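Nesting Bowls: Sorting and Storage in a Shared Work Area

Project report, first-year product design
Submitted 2021-11-19

Background

Our course asked each group to pick a common household object and study how it is stored. We picked bowls. Most kitchens have more of them than they need, they come from different sets, and they take up a lot of shelf space when they are not stacked well. The question for the project was how to stack a mixed group of bowls so that the stack is short, stays upright, and can be taken apart with one hand.

We did the work under the project name Trido. The name has no meaning for the results, but it appears on our forms and in the shared folder, so we kept it here.

Materials

The bowls were not bought as a set. We wanted different sizes, different rims, and different colors, so that each one could be named by color in the notes without measuring it again every time. The large ones are orange, red and olive green. The blue one is in the middle of the range. The small ones are a bright green one and a patterned one with an orange rim. The patterned bowl was the one we expected to cause trouble, as its shape did not come from the same kind of set as the others.

We used a table with a matte black top and wood along the borders. The dark surface helped us tell the colors apart. It also picks up light scratches, which we noted so that they would not be mistaken for marks made during our own trials.

Our budget was 20 dollars, and we stayed under it. Two bowls came from home.

Method

Each trial began with the bowls spread out and empty. We wrote down the starting layout by color, then built the stack in a set order. We tried three orders:

Largest first, then each smaller bowl inside the last one.
Pairs first, with two bowls of close size put together and the pairs then joined.
Free order, where the person stacking picked whatever was nearest.

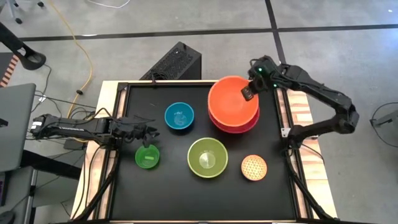 With the orange bowl sitting on the red one, only the lower part of the red bowl shows. We used this pair as the starting point for the second order, the pairs method. The olive bowl is the widest after those two, so it was the next one we had to place, and it was where most of our discussion went. If it goes in after the orange bowl, everything smaller can follow it. If it is left for last, the stack has to be opened again.

We planned 11 trials for each order. A trial counted as finished when all the bowls were in one stack and the stack stood without being held. If a bowl had to be taken out and put back, we wrote that down as a correction. We did not time the trials to the second, because the people stacking had different amounts of practice and the times would have told us more about them than about the bowls.

We also did a short load test with a 500 gram bag of rice placed in the top bowl of the finished stack. This was to see whether the stack would lean when the top bowl was used to hold something, as often happens in a kitchen cabinet.

Results

Largest first gave the fewest corrections. It needs a look over the whole group before starting, but after that each step is simple.

The pairs method was slower to plan. It worked well when the pairs were close in size and badly when the patterned bowl was in one of them. Its rim caught on the bowl above it in several trials, and the stack leaned.

Free order had the most corrections. People usually picked up a small bowl early and then had nowhere to put it.

In the load test, the stack leaned only when the patterned bowl was not at the top. We moved it to the top for the remaining trials and the problem did not come back.

One more thing came up that we had not planned for. Bowls with a rolled rim are easier to lift out of a stack, as there is something to get a finger under. A smooth, thin rim has to be pinched from both sides.
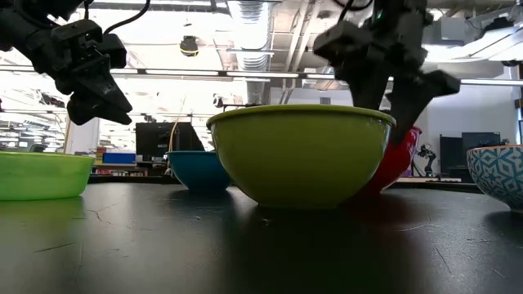
Limits of the Study

The group of bowls was small and none of them had handles, lids or feet. We also worked at table height. Stacking on a high shelf is harder, and the order that worked best for us might not be the best one there.

Our size ranking was done by eye for the first trials and with a ruler after that. The two rankings agreed except for the small green bowl and the patterned bowl, which are close to the same size. For those we went by the ruler.

Next Steps

We would like to repeat the trials with plates mixed in, and to try a simple rack that keeps the patterned bowl separate. A cardboard version of the rack has been drawn but not cut yet. The drawing is in the Trido folder with the trial sheets.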